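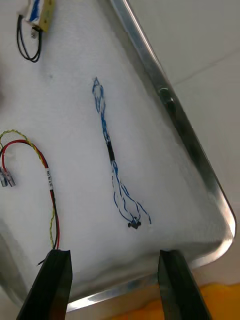 Grip loss on thin harnesses, long fingers only. Ticket reopened in December after I closed it, with some confidence, in November. The short version is that the Valance long fingers pick up everything in our harness set except the blue one, which they close on, lift a little, and return to the pad as if they'd thought better of it. The test layout is the usual: white foam pad in the steel tray, blue harness in the middle with the black connector end toward the gripper, the red and yellow-green one over on the left, the beige block out past it in the corner. Black beveled fingers, wrist camera looking down between them.

Status: open
Component: end effector / fingers
Reported by: cell 2
Assigned to: Stefaniia Hnatiuk
Severity: medium (was low, then I had to demo it)

What we expected
Close on the connector housing, lift, hold for the move to the fixture, release. The Dunne fingers we're comparing against do this without drama. They are also ugly, and slower to mount, and I was hoping they'd lose.

What we got
139 attempts on the blue harness with the Valance fingers, 45 drops. Same program and same approach angle throughout. Drops happen during the lift or in the first part of the move. The controller reports a good grip nearly every time, including several times when the harness was plainly back on the foam. I've stopped taking its word for things.

Log

Entry 1. Suspected grip force. Raised it one step at a time to the top of the allowed range. The drops continued, and the foam now has a dent where the fingertips go in. Put the force back. The foam did not go back.

Entry 2. Suspected the camera. Orkon support asked for a full recalibration before they'd look at anything else. Ran it twice. Pick points moved by less than I can measure with the tools in this room. Told Orkon. Orkon asked whether I had tried recalibrating.

Entry 3. Changed the pick point from the connector to the black sleeve halfway up. Far better on the lift. Useless for the actual job, as the connector then dangles and arrives at the fixture pointing wherever it likes. Keeping this in the ticket so the next person doesn't have the same bright idea at 4:30 p.m.

Entry 4. Closed as "could not reproduce" after a clean morning. This was a mistake and I'd like it noted that I made it before lunch.

Entry 5. Reproduced.

Entry 6. (Stefaniia) Pulled the fingers and put them on the surface plate. Left tip sits slightly low against the right. Within the Prostora adapter's tolerance, so technically everybody is innocent. On the fat parts it makes no difference. On a housing this small, one finger catches it near the top and the other near the bottom, and it rolls out. Please stop adjusting the force.

Entry 7. Shimmed the left finger. Reran from the start with the force at its original value. 90 attempts, 2 drops, both with a loose strand caught between fingertip and housing. I can live with those, or at least I can file them separately.

Entry 8. Swapped adapters between the two finger sets to check Stefaniia's theory. With the suspect adapter, the Dunne fingers also start rolling the connector, though less often, and their rubber pads forgive a lot. So the comparison sheet I sent out last month was partly a comparison of adapters. I have sent a correction. It got fewer readers than the original.

Entry 9. Grip detection. Separate problem, same ticket until someone objects. The threshold for "object held" was 622 counts on the finger position readout, copied over from the old cell, where the parts were thicker. With this connector, the difference between holding it and holding nothing is a handful of counts. Lowered the threshold and added a second check after the lift. False "good grip" reports have dropped to a level where I'm only mildly suspicious.

Current setup
Valance long fingers, left one shimmed. Original grip force. Pick point on the connector housing. Second grip check after lift, on. Orkon calibration from entry 2, which was fine then and is fine now.

Still to do
- Replacement adapter from Prostora. Ordered; they want the old one back and a form explaining what's wrong with a part that's within tolerance.
- Repeat the run with the harness turned so the connector faces away from the gripper. All numbers here are for connector end nearest.
- New foam. The dent has started to influence where the connector settles, and I'd like the next set of numbers to be about the fingers.
- Redo the Valance/Dunne sheet with one adapter used for both sets. Stefaniia has offered to check it before it goes anywhere, and I've accepted.

Leaving this open until the adapter arrives. Don't remove the shim. It's the thin piece of metal that looks like something left behind by accident, and it has already been tidied away once.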